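9/8/25

I have been cleaning up the color handling in my photo archive since June, and the part that took longest was the part I expected to finish first: getting a print to match the monitor. These are my notes on it, mostly so I can repeat the process next year without reading the same manuals again.

## Starting point

The monitor is a Zovar 27-inch panel with a wide gamut. The printer is a Vonen pigment printer, bought used, with a full set of inks and a print head that passes its nozzle test. The paper is Emora matte, 203 grams per square meter. Prints were coming out dark and slightly green in the shadows.

Dark prints are nearly always a monitor problem. The panel had been running at its factory brightness, far too high for a dim room. Any file edited on a screen like that gets pulled down until it looks right, and the print then shows how far down it was pulled. I lowered the brightness, set the white point by eye against a blank sheet of the paper under the desk lamp, and then profiled the display. The order matters. A profile describes the monitor at one setting, and if the brightness is changed afterward the profile no longer describes anything.

That fixed most of the darkness. It did nothing for the green.

## Paper profiles

The paper maker supplies a profile for this printer. I compared it to one I made myself from a chart of patches, read with a handheld spectrophotometer. The supplied profile was fine in the skin tones and the blues. In the three darkest grays it was visibly off, and this matched what I had been seeing in the prints.

Making a profile is dull work. Print the chart with color management turned off in the driver, let it dry overnight, read the patches, and let the software do the math. Two things went wrong the first time:

- The driver had quietly turned its own color management back on after an update. The chart looked normal, and the profile built from it was useless.
- I read the chart after 20 minutes of drying. Pigment on matte paper shifts less than dye does, but the dark patches still moved enough overnight to show up in the numbers.

The second chart was clean. I read it twice and averaged the readings.

## Reds and pinks

The hardest files in my test set are the ones with very little in them except one family of color. A landscape gives the eye many places to rest, and a small shift in the grass goes unnoticed. A picture that is nearly all pink has no such cover. If the rendering intent is wrong, the light areas flatten out and the transition into shadow gets a visible step.

My test set has 43 files in it. Seven are the difficult kind, with a bright neutral highlight, a dark gray object and a large area of pale red that falls off to near black.

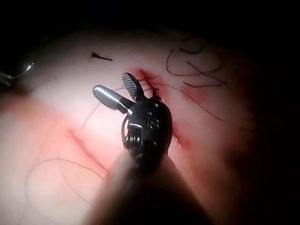 *Test file 7: metal highlight, dark gray jaw, pale pink falling into shadow.*

With relative colorimetric intent and black point compensation on, this type of file prints well. The highlight stays paper white and the gray parts separate from the black ones. With perceptual intent, the whole print goes a little lighter and the pink loses saturation. Neither is wrong in a technical sense. Perceptual intent compresses the full range to keep the relations between colors, and how it does so is up to whoever wrote the profile. Relative colorimetric leaves the in-gamut colors where they are and clips the rest. Few of the pinks in my files are out of gamut on this paper, so there is little to clip.

For saturated reds the result flips. A file from the Kazlauskienė greenhouse, almost entirely geraniums, lost all of its petal detail under relative colorimetric. I now soft proof anything with strong reds under both intents and pick one by looking.

## Viewing light

I spent two evenings chasing a mismatch that was caused by the lamp. The old bulb over the desk had a low color rendering index, and the prints looked brown under it and fine by the window. The replacement is a 5000 K tube with a high index, fixed above the table. I also painted the board behind the monitor a neutral gray. The gray paint has a slight blue cast when measured, small enough to leave alone.

Matching screen to print also depends on how much light falls on the print. If the lamp is too close, the print looks brighter than the screen and the temptation is to raise the monitor again. I marked the lamp height on the wall with pencil.

## Current settings

- Working space: Adobe RGB, 16 bits per channel until export
- Printer driver: color management off, matte paper, highest quality, high speed off
- Intent: relative colorimetric with black point compensation, perceptual for strong reds
- Drying time before judging: overnight
- Display profile: redone monthly, after a half hour of warm-up

The green in the shadows is gone with the new profile. There is still a faint loss of detail in the darkest grays compared to the screen, and I think that is the limit of matte paper. A baryta paper would hold a deeper black. I have a sample pack in the drawer and will run the same chart on it once the current box of matte is used up.

Still to do: the archive has a few old folders of untagged files, some of them sRGB and some of them apparently in a scanner's native space. I have been assigning profiles by guesswork and writing the guess into the file name.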